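**Cotomier Worktop Care Kit, large size**
Review prepared for the Norkgate Residences buying guide, 5 October 2024

The Cotomier kit is sold for the regular cleaning and sealing of kitchen worktops. It contains a 1,000 ml bottle of cleaner, a smaller bottle of sealer, two cloths and a plastic scraper. The kit was assessed in the shared kitchens at Norkgate, which serve 215 study bedrooms, and in the staff kitchen on the ground floor. The kitchens were in normal use throughout. No surface was specially prepared, except where the instructions ask for old polish to be removed before sealing.

Earlier editions of this guide recommended the Mugo spray, which remains in stock in several buildings. Comparisons with Mugo are given where they may help a kitchen supervisor decide whether a change is worth making.

## Daily cleaning

The cleaner is supplied ready to use and is applied with the grey cloth. It has a mild scent that clears within a few minutes, and it does not need to be rinsed off unless food is to be prepared directly on the surface. Tea rings, dried sauce and the sticky film that builds up near a hob were all removed at the first or second pass. Burnt sugar needed the scraper. Turmeric left a faint yellow mark on pale laminate in one kitchen, and the mark was still present at the end of the trial; Mugo gave the same result.

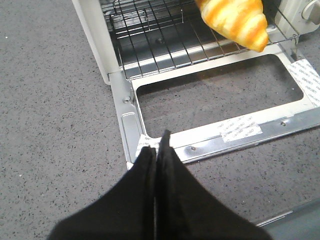 Colour has a strong bearing on how clean a worktop looks, and supervisors should take this into account when judging any product. On plain white and plain black surfaces the Cotomier cleaner left light streaks when too much was used, and a second wipe with a dry cloth was needed. On a grey worktop with dark and light flecks, such as the one under the white toaster oven, streaks were hard to find even in strong light. Crumbs are just as hard to find on such a surface, and it is advisable to check it with the flat of the hand. Where an oven door folds down low in front of the appliance, the strip of worktop beneath it should be cleaned with the door closed and the oven cold.

## Sealing

The sealer is intended for stone and for wood that has been oiled in the past. It should not be used on laminate, and the label states this clearly. Application is simple but slow. The surface must be clean and fully dry, the sealer is spread thinly with the white cloth, and the worktop is then left alone overnight. In a shared kitchen the last of these steps is the difficult one. Notices were put up and were mostly respected, although one worktop had to be done again. 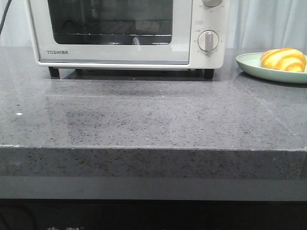 Once cured, the sealed surfaces shed water well. Beads of water were still forming on the staff kitchen worktop in June, when the last checks were made, and there was no need for a second coat. Areas beside the sink wore more quickly than the rest. The instructions suggest resealing twice a year – a reasonable interval for a private home – but in a busy kitchen the area by the sink is likely to need attention every term.

The sealer did not hide existing scratches and makes no claim to do so. On one older wooden worktop it darkened the grain a little more than expected. A test on a hidden patch is recommended.

## Cloths and scraper

The cloths are of good quality and kept their shape after repeated washing at a moderate temperature. They should be washed separately for the first few cycles, as the grey one sheds lint. 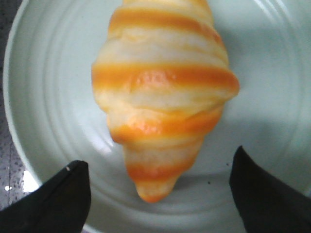

The scraper is less satisfactory. Its edge is thin enough to lift dried dough and candle wax, but it is soft, and both of the scrapers supplied had become rounded by the end of the trial. Replacements are not sold separately. A basic scraper from the Gruslow catalogue fits the hand better and has so far lasted longer.

## Other surfaces
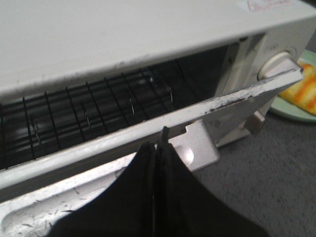

The label describes the cleaner as suitable for "most hard kitchen surfaces", and it was therefore tried on cupboard fronts, tiles and the outer casings of small appliances. Results on tiles were good. Cupboard handles came up well, apart from the join between handle and door, which needed a brush. Off-white casings with a matt finish call for more patience, particularly on top of a toaster oven, where grey smudges and dark specks can be seen along the front edge above the opening. The product should be put on the cloth and never sprayed towards the rack or the inside of the oven, and printed labels on the casing should be avoided.

## Recommendation

The kit is recommended for kitchens with stone or oiled wood worktops. Kitchens fitted only with laminate have no use for the sealer and should continue with Mugo until present stocks are used up. Orders should be placed through the usual Gruslow account, with the building code entered in the delivery field.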